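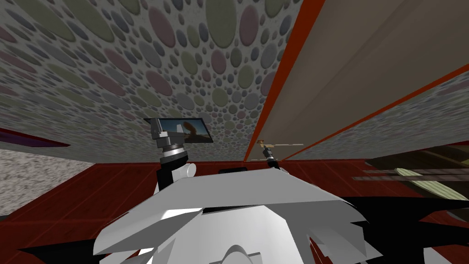

head cam in the sim, left arm holding the small framed panel

3 min read

gleiceq
Stuck on the two-arm task in Plotex. Left holds the picture, right goes for the door handle. Planner fine with either arm on its own. Both together – 77 fails out of 200, nearly all "no IK solution" on the right. Running Hilteo for planning, stock config. Anyone?

t_figueroa
Head pitch. Bet you your camera extrinsics are stale when the head tilts. Handle pose ends up wrong, IK gets blamed for it.

gleiceq
Checked that frist. Using ground truth poses from the sim for now, no perception in the loop. Same fails.

glenys_g
Then it's not perception, sorry Tonantzin. What's your attached object set to? If the picture is attached to the left wrist with a fat collision box the right arm loses half its room.

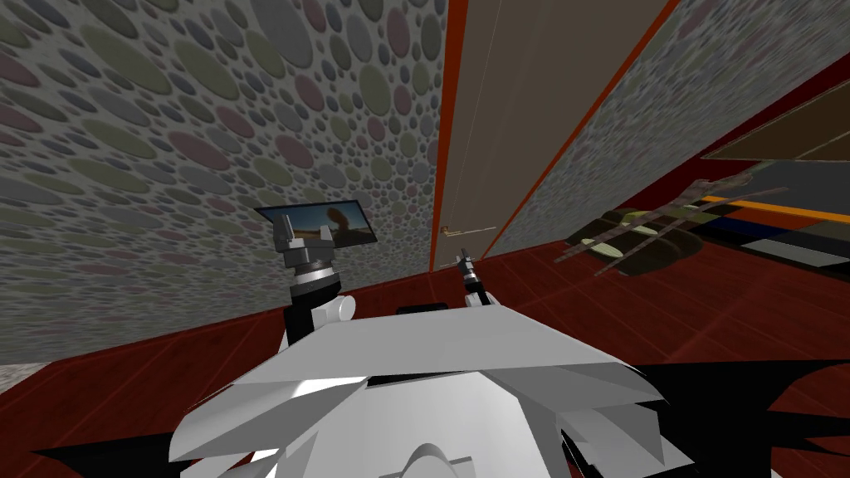
Also look at the wallpaper side – if that wall is one big convex hull in the collision model it may well bulge over the handle. Had exactly this on a Wirkov kitchen.

t_figueroa
Don't agree perception is off the hook btw. Ovals all over the walls, it'll bite you the minute you turn ground truth off.

afonso_b
Both solvable. Plan left first, freeze it, then right with 400 ms timeout. Default is 32 which is silly

glenys_g
Freezing one arm is a bodge. Plan them jointly.

gleiceq
Box was padded loads. Cut it down, rerunning now with teh longer timeout too. Will post numbers tonight.
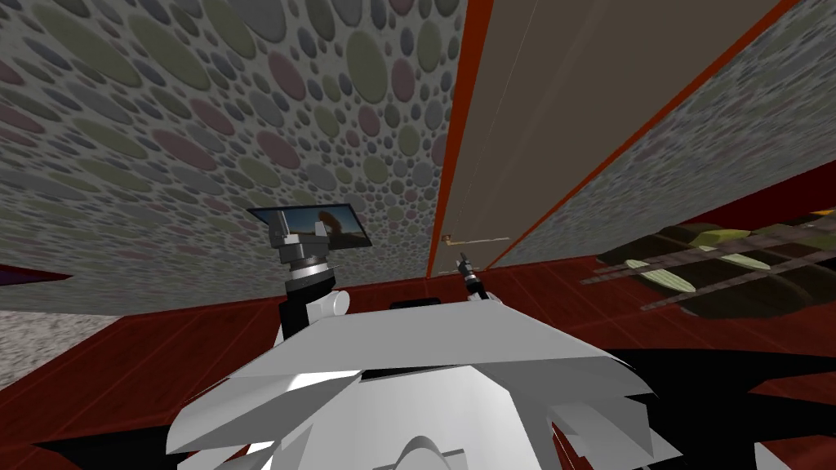

same task, right gripper down by the handle

afonso_b
still say freeze the left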